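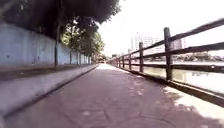
Planning and the Public, Unit 5: Who Shows Up

Reading for this unit: the Erwood zoning packet, pages 13 to 37. Skip the appendix unless you enjoy parking ratios.

Last time we covered the legal minimum for public notice, which in most towns means small type in a newspaper and a sheet of paper taped inside a door. The minimum is easy to meet. Our question now is what a city gets when it meets the minimum and stops there.

Terms to know

Notice: telling people a decision is coming.
Comment: letting them talk before it is made.
Consultation: letting them talk before it is written. Many cities use this word when they mean the one above it.

Case: the Fesanden rezoning

The city wanted apartments allowed on blocks zoned for single houses. It held one hearing, at 2 p.m. on a workday, and set out 100 chairs. Almost 37 were filled, mostly by people who owned property next door and had strong feelings about shade. Renters, who stood to gain the most, were at work. The staff report called turnout "representative" and did not say of what.
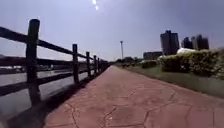
ERWOOD, June – Draft two of the city's land use plan went out with a short survey and an evening meeting in each district. Comments came in longer and angrier than before, and staff counted this as progress. I tend to agree, though I didn't have to read them.

For Saturday's session

Bring one page comparing Erwood with Fesanden. Say who was asked, when, and what was still open to change by then. Quoting the mission statement of either city will cost you 5 points.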